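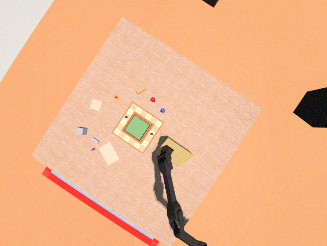

Banport's game packers are told the robot arm will help. They have questions

Banport, the board game packing firm, plans to put robot arms on its sorting line starting in February, and it has been showing its staff computer simulations of the job. The simulated arm works at a table with a board, two dice, game pieces and a yellow box-like object. The people who do that work now would like to know what happens to them when the real one shows up.

The company employs 262 people, 19 of them on the returns bench, where opened games are checked, sorted and boxed again. That bench goes first. Management says no one will be let go "as a direct result" of the change, a phrase that got a long silence at a staff meeting on Friday.

"Direct is doing a lot of work in that sentence," said Linnea Lindqvist, who has been on the bench long enough to train most of the others. "If I get moved to nights and I quit, was that direct?"

The software comes from a supplier called Navickas, which named the system Prodeck. According to the handout given to workers, Prodeck practices each task in simulation before it is loaded onto an arm on the floor. The handout says the system has run through 707 table layouts so far. It does not say how many of those went well, and a Banport spokesperson did not have that number when we asked twice.

A simulated table is a forgiving place. Returned games come back with split corners, dice from some other game, sticky cards and now and then a sandwich bag full of pieces that belong to nothing in particular. Bench workers say sorting out that mess is the job, and that putting a die in a tray is the easy part. The handout has one paragraph on damaged goods. It says such items will be "routed to a human operator."

That would be the bench staff, in a new role. Under the plan, each worker would watch over several arms from a screen and step in when one gets stuck. Pay stays the same for now. The bonus for boxes packed by hand goes away, and nothing has been offered in its place.

Borghild Moen, the operations manager, said the change would spare people the worst of the repetitive work. She pointed to sore wrists and shoulders on the bench and said the arms could handle up to 993 games a shift once they are tuned. Asked what the bench handles today, she said the two figures could not fairly be compared.

She may be right about the wrists. Several workers said they would be glad to give up the reaching. But they also said they had asked for adjustable tables two years ago, at a much lower price than a row of robots, and never got an answer.

Moen said retraining will take two days and will be paid. Workers have asked to see the screens they will be using before they sign the new job descriptions, which are due back before the first arm is switched on. As of this week, they had seen only the simulation.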